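인쇄하기 | 이메일로 보내기
읽는 시간 3분

Stillden 무광 벽면 페인트 '페일'

흰 페인트를 파는 일은 생각보다 말이 많이 필요합니다. 손님은 "그냥 흰색이요" 하고 들어오시고, 색상표를 펼치면 흰색이 일곱 가지 나오고, 그때부터 부부 사이에 대화가 없어집니다. 페일은 그 일곱 가지 중 네 번째 칸에 있습니다. 제일 밝지도 않고 제일 따뜻하지도 않아서 색상표에서는 늘 손해를 보는데, 재주문은 이 색이 가장 많습니다.

용도는 실내 벽면입니다. 책상 앞, 모니터 뒤, 화상회의 때 등 뒤에 잡히는 벽처럼 하루 종일 눈앞에 있으면서 아무도 칭찬하지 않는 면에 맞춰 만들었습니다. 광택이 없어 조명이 번들거리지 않고, 롤러 자국도 웬만하면 눈감아 줍니다. 못 자국까지 눈감아 주지는 않으니 퍼티는 따로 준비하세요.

색에 대해

통 안에서는 평범한 흰색입니다. 벽에 올리면 빛에 따라 회색이나 옅은 라벤더 기운이 돕니다. 매장에 계신 Kartini Lau 실장은 이걸 "월요일 오전 색"이라고 부르는데, 판매에 도움이 되는 표현인지는 아직 논의 중입니다. 노란 전구 아래에서는 라벤더가 거의 사라지므로, 그 느낌이 좋아서 고르셨다면 전구부터 확인하시기 바랍니다.

작업실이나 사무실의 흰 벽은 대체로 이런 분위기입니다. 무늬도 액자도 없는 면에 빛이 고르게 들면 좌우로 갈수록 음영이 살짝 집니다.

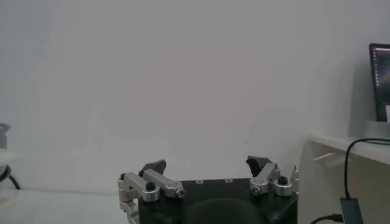
규격과 가격

품번: Pascual 76
마감: 무광
건조: 손에 묻지 않을 때까지 2시간, 덧칠은 4시간 후
권장 도장: 2회
희석: 물 5% 이내
가격: 한 통 153유로, 롤러와 트레이 별도

두 번 칠하라고 적어 두면 한 번만 칠하고 전화 주시는 분이 계십니다. 답은 늘 같습니다. 한 번 더 칠하세요.

바르기 전에

먼지를 털고 기름때를 닦은 다음 완전히 말립니다. 원래 벽이 진한 색이라면 Borkex 프라이머를 한 번 깔아 주세요. 빨간 벽 위에 바로 올리면 분홍색이 비치는데, 그걸 원해서 흰색을 사는 분은 아직 못 뵈었습니다.

모니터나 책상은 벽에서 떼어 놓고 비닐을 씌우세요. 롤러는 털 길이가 짧은 것이 낫습니다. 위에서 아래로, 마르기 전에 이어서 칠하고, 중간에 커피를 드시려면 벽 한 면을 끝낸 뒤에 드세요.

남은 페인트는 뚜껑을 꼭 닫아 얼지 않는 곳에 둡니다. 통에 방 이름을 적어 두면 3년 뒤에 고마워집니다.

배송과 반품

개봉하지 않은 통은 반품됩니다. 조색한 제품은 반품되지 않습니다. "생각보다 하얗다"는 반품 사유는 3월에도 한 건 접수되었고, 정중히 돌려보냈습니다. 100유로 이상 주문은 배송비가 없으니 한 통만 사셔도 해당됩니다.

문의: Finn Hagedorn, 평일 오전

함께 보는 제품
- Borkex 실내용 프라이머
- Evuveo 단모 롤러 세트
- Stillden 천장용 무광 백색
- Stillden 문틀용 반광 백색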